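3.2 Emprego e composição setorial

O parque industrial de Trandano ocupa terrenos que pertenciam à antiga linha de caminho de ferro e foi loteado em duas fases. À data do levantamento, o conjunto das empresas instaladas empregava 648 pessoas, das quais 255 residiam na própria freguesia e as restantes se deslocavam diariamente dos concelhos vizinhos. A maior entidade empregadora era a Lekis, fabricante de componentes metálicos, seguida pela Grastusa, que se dedica à embalagem e distribuição de artigos para o lar.

Os contratos a termo concentravam-se na distribuição — onde a procura varia mais ao longo do ano — e eram pouco frequentes na metalurgia. O inquérito às empresas foi encerrado em 7 de junho de 2002, pelo que os dados não incluem as admissões feitas para a campanha de outono, que começa habitualmente em outubro.
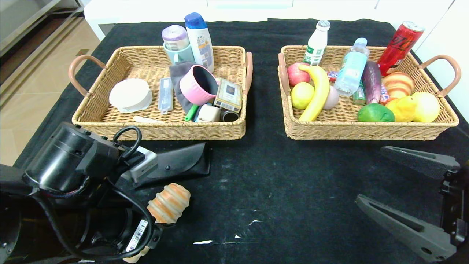

Figura 2. Artigos domésticos em cestos de vime.

No que respeita à origem dos fornecimentos, as respostas mostram uma ligação fraca entre as empresas do parque. Apenas sete declararam comprar regularmente bens ou serviços a outra empresa ali instalada, quase sempre transporte ou manutenção. A Watkins, única oficina de manutenção industrial do parque, trabalha sobretudo para clientes de fora. Este resultado contraria a hipótese de partida, segundo a qual a proximidade física favoreceria a subcontratação local.

As empresas inquiridas apontam dois obstáculos principais: a pequena dimensão dos fornecedores locais e os prazos de pagamento. A Lekis refere ainda que as especificações dos seus clientes obrigam a recorrer a fornecedores previamente certificados, condição que nenhuma oficina do concelho cumpria. Na Grastusa, as compras são decididas na sede, fora da região, e a unidade de Trandano tem autonomia apenas para despesas correntes. A secção 3.3 retoma esta questão a partir dos dados sobre salários e qualificações.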